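Call for Participants: Household Handling Open Day at Worbridge

Published 13th January

The Lututside Centre for Assistive Technology invites applications from members of the public who wish to take part in its forthcoming open day on robots in the home. The event forms part of the Danko programme, which studies how everyday jobs such as folding, wiping and clearing a table may one day be handed over to a machine. Participants will attend a demonstration, try the hand-held grippers for themselves and give their views in a short group discussion.

There are 30 places. No technical knowledge is required, and applications are particularly welcome from people who run a household, who work in home care or who have cared for a relative.

What the day involves

The open day lasts 7 hours, including lunch and two breaks. The morning opens with a talk by Remo Sala, head of the Danko programme, followed by a demonstration of table work with cloths, tissue packs and other soft goods. Participants will then be divided into small groups. Each group will spend the afternoon at one of the furnished rooms in the Worbridge building, where every member will have a turn at handling a gripper under supervision. 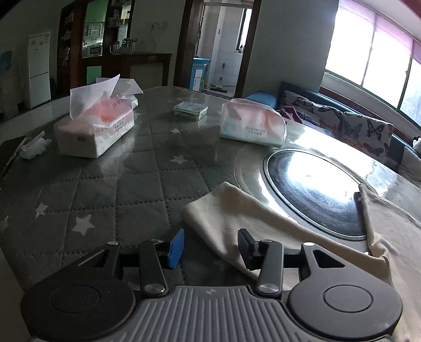
Places will be given with a view to forming groups of mixed age and experience. The Centre received 237 applications for the previous open day, held in October, and regrets that it cannot offer individual comments to those who are not selected. Unsuccessful applicants may ask to be kept on the reserve list.

Who may apply

Applicants must be aged 18 or over and able to travel to Worbridge. They should be comfortable standing at a table for short periods, although seating is available in all rooms and adjustments can be made on request. Left-handed applicants are encouraged to apply. Current employees of the Centre, and of its partner Brustier, are not eligible.

The furnished rooms are reached by a short flight of stairs. A lift is available at the rear entrance and should be requested on the application form.

Recording and consent

Gripper sessions are recorded for research purposes. A consent form will be sent with the offer of a place and must be signed before the day. Participants may withdraw at any point without giving a reason.

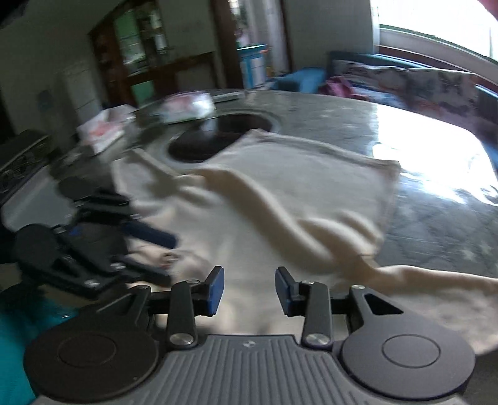
Do I need to have used a gripper before?

Previous experience is not expected. A member of staff will show each group how to hold the tool and how to open and close the fingers, and there is time to practise before the first task.

Expenses

Participation is unpaid. Reasonable travel costs will be refunded on production of receipts, and lunch is provided. Dietary requirements should be stated on the form.

How to apply

Application forms may be collected from the reception desk at Worbridge or requested by post from the Lututside Centre. Completed forms should be marked for the attention of Miloslav Šimek, Open Day Coordinator. Please include a short statement, of no more than 3,000 characters, describing the household tasks you carry out most often and any that you find difficult.

Applicants offered a place will receive written confirmation, together with directions and a timetable. Places not accepted by the date given in the letter will be passed to the reserve list.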